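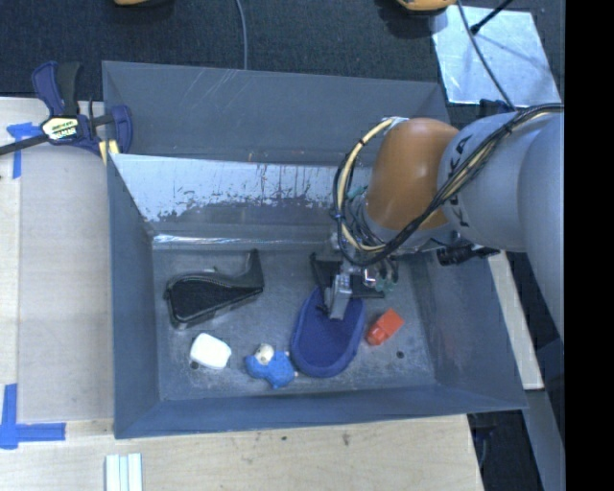 Figure 2. Bin-picking cell with the KUKA arm and finger gripper positioned over mixed objects in the grey bin.

4.2 Gripper comparison

Both end effectors were evaluated in the same bin, which was clamped to the table and not moved between conditions. The Tandley gripper closes on an object with rigid fingers, while the Skallum unit relies on a single suction cup fed from the cell's compressed air line. Each gripper made 1000 grasp attempts under the Guerra controller, using identical approach speeds and the same overhead camera calibration. Objects were drawn from the Cimholm household set and include soft toys, small blocks and items with raised rims (Figure 2). The bin was refilled after every 30 attempts, and objects resting against a wall were left where they fell.

An attempt was counted as successful if the object was lifted clear of the bin and held until the arm reached its drop-off position. Attempts halted by the force limit were recorded as failures. The suction unit performed well on smooth, flat faces but lost its seal on plush fabric. The finger gripper handled rims and soft bodies more reliably, although its behaviour near the sloping walls was less consistent, and the planner rejected many otherwise suitable grasps in that region. Results by object class are given in Section 5.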